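制作ノート 2025年10月28日

ブリンディエ(Brindier)版の安上がりガイド、今日は二章の書き直しの続き。8月に歩いたときのメモを全部広げてみたら、われながら字が汚くて、読み解くだけで午前中が終わってしまった。でも読んでいるうちに、港の匂いや夕方の坂道の明るさまで思い出してきて、なかなか楽しい午前中だったとも思う。

まず宿の項。アギアール(Aguiar)のホステルは台所が使えるのがやっぱり大きい。鍋もフライパンもそろっているし、棚には前の人が置いていった塩や油があって、ありがたく使わせてもらった。前の版では料金のことばかり書いて台所に一行も触れていなかったので、今回はここを手厚くする。共同冷蔵庫は名前と出発日を書いた札をつけないと朝に片づけられてしまう、という件も必ず入れること(私はチーズでやられました)。
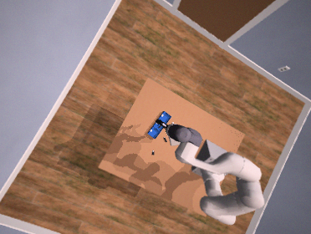
台所の話をするなら、いちばん近い食料品店が何時に閉まるかも書いておかないと、夜に着いた人はパスタ一袋も買えずに困りますよ、という意見をもらった。まったくその通りで、私のメモには「夕方には閉まる」としかない。店に問い合わせること。ついでに、港の売店でパンくらいは買えるはずなので、そちらの時間も聞いておく。

次は地図。ドラルゲート(Drallgate)の桟橋からホステルの玄関まで、地図上の線で測り直すと725メートルだった。旧版には200メートルと書いてあって、これは桟橋から最初の曲がり角までの数字を取り違えたものらしい。荷物を引いて石畳を上る人にとってはずいぶんな違いなので、刷る前に見つかって本当によかった。坂の途中に水飲み場とベンチがあるから、地図に小さな印をつけておきたい。

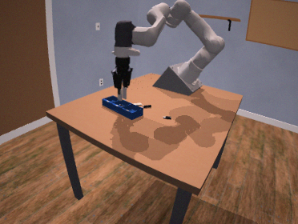

木のテーブルと青い小さなトレー

午後は森歩きの章に移った。トルンデン(Trunden)の森は町からバスで行けて、終点で降りるとすぐ木立が始まる。湖まで下りて、岸に沿って戻ってくる道がいちばん気持ちよく、泳ぐ人のための板張りの場所もある。バスは153番。旧版では別の番号になっていたけれど、8月に乗ったときの切符がノートに貼ってあったので、そちらを正とする。冬の時刻はまだ確かめていない。

困っているのは湖の道の書き方で、私はつい「右手に大きな松が見えたら」などと書きたくなるのだが、初めての人には松はどれも大きい。

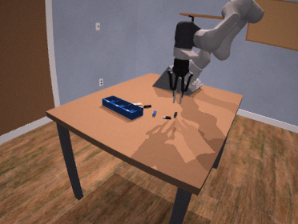 だから道しるべの色と分かれ道の名前を中心に書いて、松の話は余談として段落の最後に回すことにした。少しさびしいけれど、迷わないほうが大事だ。余談のほうは削らずに残してください、と校正をする人へここでお願いしておく。

字数のこと。二章の本文はいま848字で、あと少しなら入る。サウナの段落を足すか、雨の日の過ごし方を足すか、まだ迷っている。雨の日なら港の古い倉庫の市が無料で入れるし、スープも安くておいしかった。サウナは水着の要る日と要らない日の区別がややこしくて、短く書ける自信がない。

残っていること
・食料品店と港の売店の営業時間
・153番の冬の時刻
・桟橋の距離、地図と本文の両方を直す
・冷蔵庫の札の件を宿の項へ
・スープの値段、領収書がかばんの内ポケットにあるはず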